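Routing number for wire vs. direct deposit after a branch merger

Banking Help Board > Checking and Savings > Transfers

elthorpe_renter
Posted May 2026

My bank (Ratuvari Savings) took over the old Mussa Bank branches last October. I opened my account at the Mussa branch in Detville. The number at the bottom left of my checks is not the same as the routing number Ratuvari lists on its site, and the site lists a separate one for wires. I have a wire of $3,180 coming in from the sale of some equipment, and my employer also wants a routing number for direct deposit. Do I use the one on my checks for both? The account number did not change. The Elthorpe branch gave me one answer by phone and the chat line gave me another.

2 answers

ledgerline
You are dealing with two separate payment systems, and a bank can use a different routing number for each.

Direct deposit moves over ACH. The number printed on your checks is usually the ACH number as well, but not always. After a merger the old number normally keeps working for a period set by the acquiring bank, and payments sent to it are forwarded to the new one. That period does end. For a new direct deposit form, use the current ACH number for your account, as shown in online banking under account details.

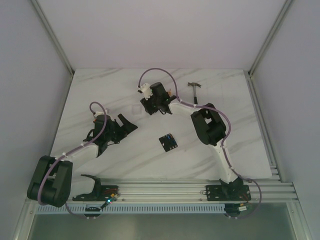 Wires are handled differently. Many banks have one wire routing number for all branches, and it can differ from the ACH number. If the sender uses the wrong one, the wire may be rejected and returned, sometimes less a fee. It may also sit in a repair queue until someone at the bank corrects it by hand. Ask for the incoming wire instructions in writing. They should show 4 items: bank name and address, wire routing number, your account number, and your name exactly as it appears on the account.

Two more points. The branch where you opened the account may still matter for ACH. Some banks keep separate numbers by state or by acquired institution, so the branch nearest to you now is not a reliable guide. Also, a SWIFT code is only needed if the wire comes from outside the country. If the buyer is domestic, leave that field blank.

If the branch and the chat line disagree, send a secure message from inside your online account and ask for both numbers, labeled by use. Keep the reply.

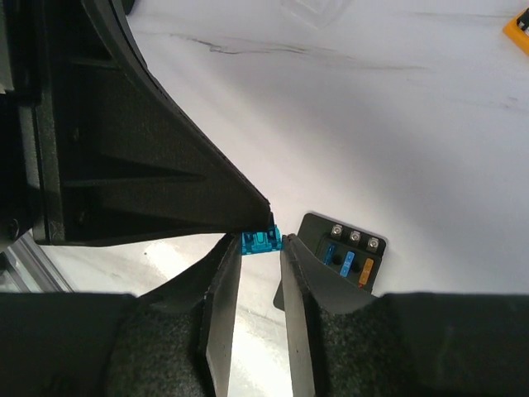

Black gripper fingers and a small blue component

tellerwindow4
Check number worked for me both times. I had a Mussa account too and my paycheck never missed. Just call them.

Comments on this answer

ledgerline
Was one of those an incoming wire, or were both ACH? A paycheck going through only tells you that the ACH number is still accepted.

tellerwindow4
Both paychecks I guess. Never had a wire.

elthorpe_renter
Got the written instructions by secure message. The wire number is different from the one on my checks. For direct deposit they told me to use the new ACH number, and said the old one is still being forwarded but gave no end date. I sent the wire sheet to the buyer and will order new checks.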